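Posts Archive Checklists Trade list About

Blog > Cards > Sets in progress

Five cards short

I started on the Grenavley hockey set in June, after I found a shoebox of them at a flea market in Lillness. The full set is 225 cards. The box had a lot of doubles in it, mostly defencemen, and the corners on the early numbers were soft. I paid 40 dollars for the lot and didn't haggle.

Grenavley only made cards for a few seasons. The colour printing is uneven and some of the backs list the wrong shooting hand. I don't mind that. The photos were taken at practice, so the sweaters don't always match the team named on the front. 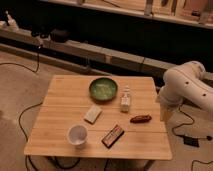

Most of what I needed came through trades. I sent off my spare Prerneo goalies, which I was never going to do anything with, and got almost the whole last page of the binder in return. The Ateş pages I use are a bit tight for older stock, so I cut the top seam on a few of them to get the cards in without bending them.

I'm now down to five. Two are checklists, and those are hard to find unmarked because kids used them as intended. The other three are short prints from the same row of the sheet. I've seen one for sale with a crease through the centre and passed on it.

If you have any of them, my trade list is up to date. I still have plenty of defencemen.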